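From: Jintana Nakpan
To: Rukcombe Growers list
Subject: Re: [rukcombe-growers] Bitter lettuce under the tunnels

Ulla Kuusisto wrote:

> Is anyone else getting bitter leaves already? Mine were fine until the
> end of last month and now the outer ones taste like aspirin. Same seed
> as before, same bed. I water in the evening when I get home. The plants
> have not bolted that I can see. Should I pull them and start over, or is
> there something I can do with what's in the ground?
>
> Also, does anyone still have the long thermometer that used to hang in
> the second tunnel?
>
> Ulla

Ulla,

Don't pull them yet. I had the same trouble last year in the end tunnel and got another few weeks out of the bed.

Lettuce turns bitter before you can see it bolting. Cut one plant in half from top to bottom and look at the core. If the stem inside has started to stretch, that plant is on its way and you may as well eat it now. If the core is still short and tight, the plant is only stressed and the new leaves may come in milder.

Heat is the usual cause. The tunnels get much warmer than the open beds and we tend to leave the ends shut too long in spring. Open both ends in the morning before you leave for work. If you can't get there, Uthai Intarasuk goes past at 7 most mornings and has opened mine when I asked. Shade cloth helps too. I use the 50 percent kind, clipped over the hoops on the sunny side only.

Watering in the evening is fine as long as the soil isn't dry by noon. Push a finger in at lunchtime if you have a day off. My bed needed water twice a day in the worst of it.

Pick in the early morning, wash the leaves in cold water, and put them in the fridge in a closed bag with a paper towel. Mine taste better the next day, though Pongsak says he can't tell the difference.
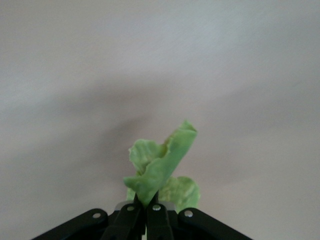
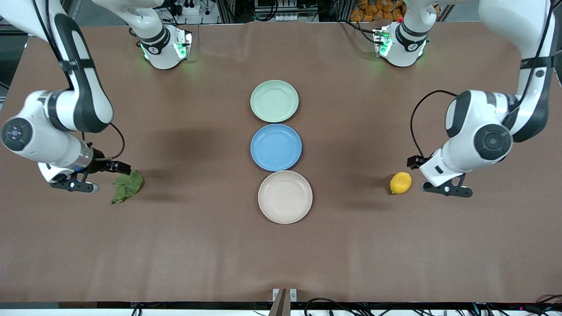

A bit of green leaf in the first one, and the table with the brown cloth in the second.

On varieties: I've given up on the butterhead under plastic. The loose-leaf type we bought as Tivent stayed mild for me nearly four weeks longer than anything else. It isn't the prettiest, and the slugs like it, but you can take outer leaves and leave the rest. Kittipong Meesuk still has part of a packet from the February order. He was asking if anyone wanted to trade for chard.

If you do resow, put the seed somewhere cool first. Lettuce seed often won't come up in hot soil, and people blame the packet. I start mine in trays on the north side of the shed and move them into the tunnel at four leaves. Sow a short row every couple of weeks instead of the whole bed at once. I sowed 600 seeds in one go my first year and ended up giving most of the crop to the neighbor's hens.

I don't have the thermometer. It may be in the gray bin with the spare clips. The last time I saw it the cord was broken.

One more thing for everybody with a bed in the second tunnel: the tap by the door is dripping again. Please turn it off at the valve behind it when you're done, and leave the hose off the path.

Jintana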